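3. Sorting the Parts

Our group was asked to look at how small electrical parts are laid out before a kit is packed. The parts room in the Judville building stores more than 90 kinds of part, and most of our lost time last semester went into hunting for things on crowded shelves. Aravind Lobo drew up the layout and Revathi Rodrigues kept the time log.

We settled on one type of part per bin. The bins are yellow plastic, shallow and open, so a person can reach in from above without tipping them. They stand two on each side of a rectangular stainless-steel tray, which takes the parts for one kit. We used a plain white table – small screws show up well on it.
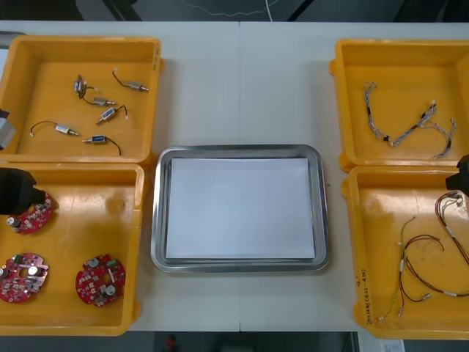 3.1 Solenoids

The solenoids were the slowest parts to sort. Each one has a thin dark lead ending in a small white connector, and the leads tangle when several are dropped in together. We began laying them down one at a time, with some space between them. Parvathi Achari suggested twist ties, but tying and untying took longer than it saved.

3.2 Circuit boards

The round red boards were easier. They have small components on them, so we picked them up by the rim and did not stack them. Our rule was no more than six boards to a bin.

3.3 Time log

We packed 25 kits with the old shelf layout and 25 with the bins. The log sheets are in Appendix B, with Revathi's notes on two kits that had to be repacked.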